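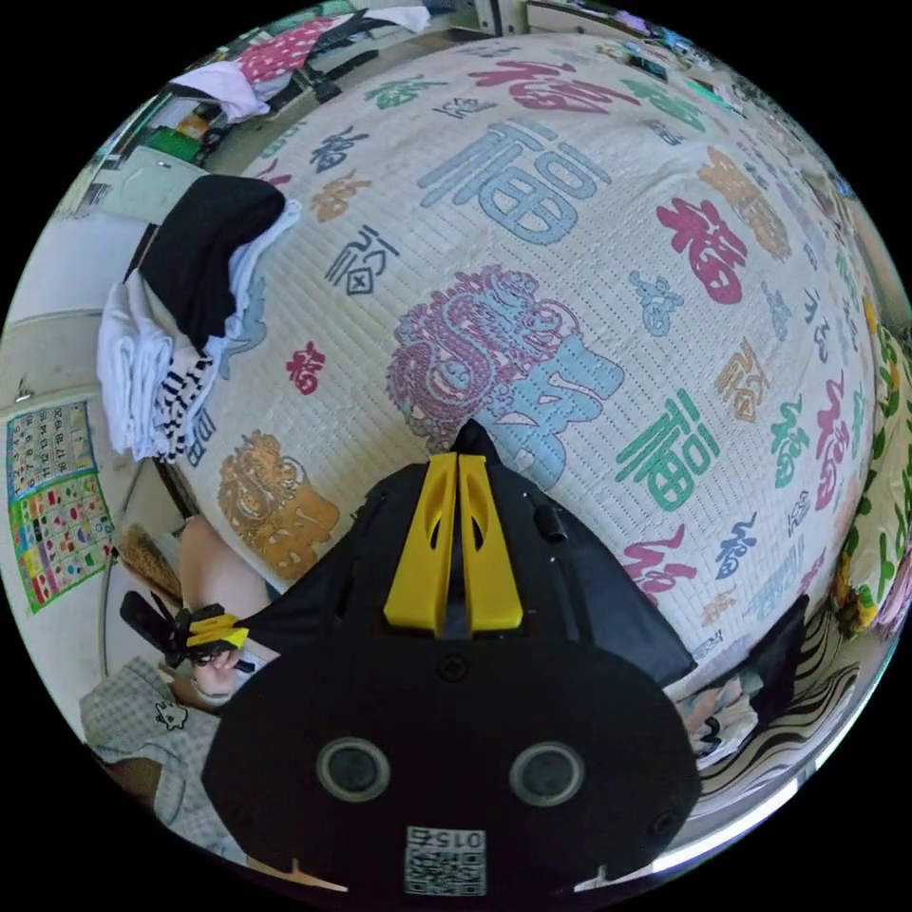
Section 4. Folding and sorting clothes on the bed

Please read this section before you fold clothes for the first time with the Sulteck drawer set. It explains how to use the bed as a folding surface, how to make the piles, and how to bring the piles to the drawers. The assembly of the drawers is explained in Section 2 and is not repeated.

4.1 Before you begin

A bed is a good place for folding, as it is wide and you can sit on it. It is also soft, and a soft surface makes some folds more difficult. The steps below are written for a soft surface. If you have a hard table, you may use the same steps, but you can leave out step 3.

You need:
- the clean clothes, fully dry
- the Druvham folding card (supplied, in the flat envelope)
- the drawer labels (supplied)
- a free part of the bed, at least as wide as one shirt with the sleeves open

Note: The folding card is 4 mm thick and does not bend. Please do not sit on it.

4.2 Preparing the bed

1. Move the pillows and cushions to the head of the bed or against the wall.
2. Pull the bed cover flat with both hands, from the middle to the sides.
3. Press the place where you will fold with your open hand. If the cover makes a wave there, pull it flat again.
4. Put all unfolded clothes on one side. Keep the other side for finished piles. Do not change the sides during the work.

Caution: Do not put damp clothes on the bed cover. Dark fabric can leave color on a light cover when it is damp, and this color is hard to wash out.

4.3 Folding a T-shirt

1. Take one T-shirt from the unfolded side. Check that it is not inside out.
2. Lay it with the front side down. Hold it at the two shoulders and shake it once before you put it down.
3. Smooth the fabric from the neck to the bottom.
4. Place the folding card in the center, with the short edge just under the neck.
5. Fold the left side over the card. Fold the sleeve back so that it does not come out.
6. Do the same with the right side.
7. Pull out the card from the bottom.
8. Fold the bottom up to the middle, then fold once more up to the neck.
9. Turn the T-shirt over and put it on the pile.

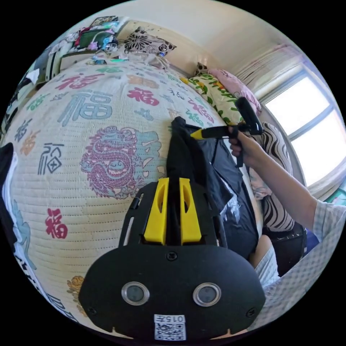 Dark clothes need a little more attention at steps 2 and 3. On black fabric the seams and the neck are not easy to see, so the shirt is often laid the wrong way and must be opened again. Look first for a mark that is easy to find. The crumpled black garment on the bed has a small white print, and a print like this is very useful, as it helps you to find out which side you are looking at before you smooth the fabric. A light bed cover also helps, because the edge of a dark shirt is clear against it. When the cover has large printed characters or figures, please follow the edge of the garment with your fingers and do not trust only your eyes.

Note: If the garment has no print, look for the care label. In most shirts it is inside the left seam or behind the neck.

4.4 Making the piles

1. Put the heavy or wide pieces at the bottom and the small pieces on top.
2. Turn all folded edges to the same side.
3. Stop when the pile is as high as the inside of your drawer. For the Sulteck drawer this is 173 mm.
4. Make a separate pile for each person in the home, or for each kind of clothes. Both ways are correct, but please choose one and keep it.

Striped and checked clothes can be mixed with plain ones. White clothes may stay between dark ones when everything is dry.

Caution: A high pile on a mattress falls easily when somebody sits down next to it. Carry the finished pile away before you sit.

4.5 Bringing the piles to the drawers

1. Open only one drawer at a time. Two open drawers can make the cabinet lean forward.
2. Put one hand under the pile and one hand on top.
3. Place the pile in the drawer with the folded edges up or to the front.
4. Stick the label on the front of the drawer, on the left.
5. Close the drawer slowly until you feel the stop.

The full cabinet is 886 mm wide. If it stands near the bed, check that the drawers can open completely without touching the mattress.

4.6 If the result is not good

The folded shirt opens by itself: the fabric was not smoothed enough. Repeat from step 3 of 4.3.

The card is stuck in the shirt: the sides were folded too tight. Open one side, move the card, and fold again.

The piles have different widths: the card was turned. Use always the short edge at the neck.

Thick sweaters and coats should not be folded with the card. For these, please go to Section 5, Hanging clothes.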